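Campos aprende a poner un plato sobre una bandeja

El taller de orden doméstico de Visitación Casado llega a su sexta sesión con lista de espera y una discusión abierta sobre los tostadores

Campos, 26 de octubre de 2025

Hay pueblos que dedican el otoño a la vendimia y pueblos que lo dedican a decidir qué se queda en la encimera. Campos ha optado por lo segundo. El taller «Cocina a la vista», que se imparte en el local de la antigua ferretería Trumeck, celebró ayer su sexta sesión con 36 inscritos, una cifra que supera la del cine de verano y que en el ayuntamiento todavía están intentando interpretar.

La responsable es Visitación Casado, que pasó media vida vendiendo menaje y la otra media viendo cómo sus clientes lo amontonaban. Su método, si se le puede llamar así, consiste en empezar por una superficie despejada y una sola pareja de objetos: una madera y algo redondo encima. En esta ocasión, madera cálida y azul claro. El resto de la cocina tiene que ganarse el sitio.
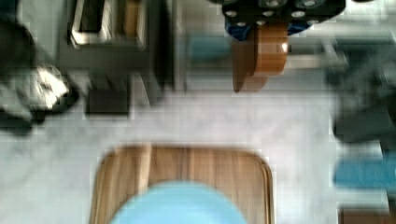 La teoría de la madera

Según Casado, casi todo el desorden de una cocina viene de cosas apoyadas directamente sobre la encimera. «Si pones un plato en el mármol, es un plato que no has recogido. Si lo pones sobre una tabla, parece que esperas visita», explicó ante un público que tomaba apuntes con una seriedad poco habitual en materia de platos.

La norma tiene sus condiciones. La tabla debe sobresalir, el plato no puede taparla entera y el conjunto ha de poder levantarse con las dos manos cuando llegue la hora de cocinar. Un asistente quiso saber qué pasa si sobre la tabla hay que cortar algo. Casado admitió que es una pregunta frecuente y pasó al apartado siguiente.

El apartado siguiente eran los electrodomésticos, y ahí se acabó la paz. La escuela de Casado defiende que los aparatos vayan en fila contra la pared, de menor a mayor compromiso: la batidora, el tostador de dos ranuras y, por último, el horno de sobremesa. Un sector del aula, encabezado por las dos primeras filas, sostiene que quien tiene horno de sobremesa no necesita tostador, y que quien tiene ambos está ocultando algo. El debate consumió buena parte de la tarde y continuó en la acera.

Hubo más acuerdo en lo referente a las cosas pequeñas. La taza verde se aprobó sin votos en contra, lo mismo que la cuchara de madera. La tapa redonda con su taco por asa recibió elogios que el fabricante haría bien en enmarcar. Más fría fue la acogida del plástico translúcido, material que Casado tolera «mientras no se multiplique», cosa que en los armarios de Campos viene haciendo desde hace décadas. 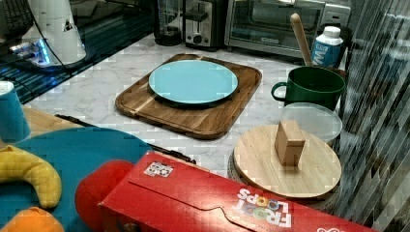

Queda la cuestión de los cereales. El manual del taller, 34 páginas grapadas, pide que las cajas de cartón vuelvan a la despensa después del desayuno. La experiencia local indica que las cajas tienen otros planes. Casado no riñe a nadie por ello, aunque recomienda que al menos se guarden de pie y que no ocupen el lado por el que se trabaja. Tumbadas y en diagonal, dice, acaban mandando en la encimera, sobre todo si son rojas.

El éxito ha llegado ya a oídos de Punance, el municipio vecino, que ha pedido llevarse el taller en diciembre. En Campos la noticia se ha recibido con deportividad y con algún comentario sobre el estado general de los cajones de Punance que esta redacción prefiere no reproducir. También se ha interesado la cadena de menaje Haltamholm, que ofreció patrocinar el curso a cambio de que las tablas fueran suyas. Casado respondió que las tablas son de quien las friega.

La matrícula cuesta 6 euros por sesión e incluye el manual y un café, servido en taza y no en vaso de papel por expreso deseo de la profesora. El local ha recogido alrededor de 300 solicitudes para el segundo grupo, entre ellas las de varios alumnos del primero que aseguran no haber entendido bien lo del tostador.

La próxima sesión estará dedicada a los cubiertos sueltos y al cajón que hay debajo del cajón de los cubiertos. Se ruega a los asistentes que traigan una foto del suyo. Las inscripciones siguen abiertas en el mostrador del local, en horario de mañana, y conviene llevar el importe justo.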